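We use cookies to remember your settings. Accept | Manage

Teaching a home-built arm to stock a small shelf

Unstead workshop notes, December 2019

Most write-ups of hobby arms stop at the point where the thing picks up a foam block. A foam block is the easiest object in the world. I wanted ours to put groceries on a stepped stand, and I didn't believe the people who told me it would take an afternoon. It took most of July to get a routine I'd let anyone else run.

You need an arm with a two-finger gripper, a small camera at the wrist, a stand with steps and a basket of mixed packages. I'm assuming your arm already moves and your camera already gives you a picture.

1. Fix the stand before you do anything else. Removable putty under the feet is enough. Ours crept a little with every bad placement, and I spent two evenings blaming the software.

2. Teach the steps by hand. Jog the fingers down to each shelf and save the height. Soo-ah Byun wanted to read the heights from the camera, and we tried it, but clear acrylic gave us edges where there weren't any and missed the ones that mattered. Saved heights are dull and they work.

3. Start with candy bars. They're light and they forgive a sloppy grip. Grab across the middle. If you pinch the crimped end the bar swings. 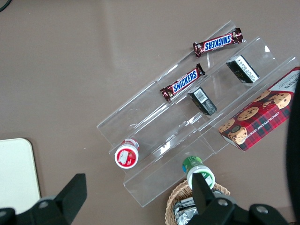 4. Set the grip force per package and write it down. The Jarnska driver we use takes a number from 0 to 2000, in units it never explains. Boxes got 400. Wrapped bars got 346, a figure I distrust because we found it by fiddling late at night, but I haven't beaten it.

5. Come in slowly over the last inch. Full speed above the stand is fine.

6. Open the fingers only as far as you need. Wide open, they knock over the neighbor, especially a small box standing on end.

7. Run the same placement three times before you move on. One good run tells you very little. I've watched plenty of videos of one good run.

Foil is still a problem. Shiny, crumpled packages confuse our Laur detection script, and Nouhaila Younis has had better luck turning the lamp away than with any setting in the software. Try that first.

I'd also leave "facing the label forward" for later. Some kits promise it. Ours can't do it reliably, and I'd want to see theirs on a package it hasn't met.

Related
Cable strain relief for wrist cameras
Millau gripper fingers, printed and filed
Why your arm sags when it's warm

Contact | Copyright Unstead | Back to top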